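Ticket 2933
Cell: flower arranging, bimanual (two arms, parallel grippers)
Site: Travimham
Opened by: Anika Dunleavy
Status: monitoring
Component: gripper / calibration / work surface

Symptom

The arm carrying the vase sets it down off target, always in the same direction. The offset isn't large enough to trip the position check, so the cycle carries on and the other arm then reaches for a stem opening that has moved. Result is a stem laid against the neck of the vase and dropped. No fault code on the controller. The log shows the grip closing to the commanded width each time.

First seen in June after the finger pads were changed. The pads came from Skolcombe, same part number as the old set.

Checks so far

1. Power cycled the controller and both arms. No change.

2. Homed both arms and compared joint readings with the sheet kept at the cell. All within tolerance.

3. Swapped the vase program to the other arm. The offset did not follow the program. It stayed with the original gripper, so I stopped looking at the task file at this point.

4. Ran the lift and place at reduced speed with the second gripper held open and clear of the path. Watched from the wrist camera on the idle side.

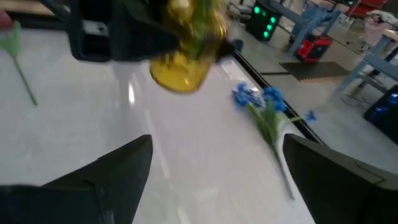 At reduced speed the offset is smaller but still there. At full speed it comes back to the original value. A pure calibration error would not care about speed, so part of this is the vase turning between the pads during the move. Ribbed glass gives the pads very little to hold, and the old pads were softer with age.

5. Removed the fingers and checked the pad seats. One pad on the suspect gripper was sitting proud at the rear edge. There was old adhesive left under it from the last change. Cleaned the seat with isopropyl, scraped the residue with a plastic blade, refitted the pad and left it clamped for 16 hours.

6. Refitted the fingers. Checked both tips against the square: parallel, no visible gap at the root.

7. Repeated the lift and place at full speed. Turning gone as far as I can tell from the log, but a small fixed offset remained.

Second cause

The remaining offset is in the overhead to side camera transform. The side camera had been calibrated against a target placed flat on the table. The glossy top throws a clear reflection of the vase straight under the real one, and the detector was fitting a box around both. The reported base of the vase was therefore too low, and after projection it landed too far forward.

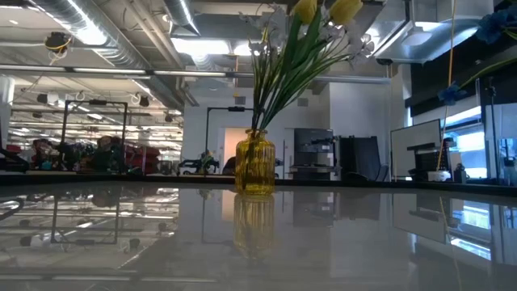
Side camera view, vase standing on the bare glossy top.

Tried the following:

- Lowered exposure on the side camera. Reflection still detected.
- Cropped the detection region at the table line. Worked, but it fails when the vase stands nearer the camera, so reverted.
- Raised the detector threshold. Lost the real vase in some positions. Reverted.
- Put a matt mat over the work area. Reflection not detected.

The mat is the only one of these I would keep. It has to be taped at all edges or the gripper lifts it when it goes in low for a stem lying flat. It also adds height, so the table plane needs to be taught again after fitting. I missed this the first time and the fingers pressed into the mat on the first pick. No damage, but the torque limit tripped on joint 2 and the arm had to be released by hand.

Procedure as it now stands

Fit the mat. Tape all edges. Teach the table plane with both arms, using the pointed tip and not the finger pads. Rerun the camera transform with the target on the mat. Save under a new name - do not overwrite the old file, as the bare top settings are still needed for the cup task. Run 200 place cycles with the vase empty, then repeat with the stems in.

The empty run has finished with no offset flagged. The run with stems has been started, with loose stems laid out on the mat and the arms in their usual positions on opposite sides of the extrusion. 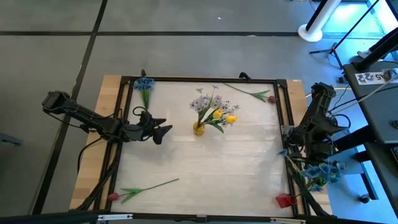 Gilani: Have you checked cable slack on the arm with the suspect gripper? We had a similar drift at Zusley and the pads took the blame for it. The gripper cable was tied too short at the elbow and pulled the wrist over at full reach. It only showed at speed there as well.

Anika Dunleavy: Not checked with the arm at full reach, only at home. I will do it before the run with stems goes any further. If the cable is short I will retie it and start the count again from zero.

Gilani: Retie it with the arm stretched out. At Zusley we did it folded the first time and had to cut the ties off again.

Anika Dunleavy: Stopped the run and stretched the arm out. There is slack at the elbow but one tie nearer the wrist was tight. Cut and replaced it a little looser. Joint readings at full reach are the same before and after, so I don't think it contributed, but the count has been restarted anyway.

Open items

- Complete the run with stems and attach the log.
- Add the pad seat cleaning to the pad change sheet.
- Ask Skolcombe whether the hardness of the pads has changed.
- Order a spare mat.

Ticket stays at monitoring until the log is attached.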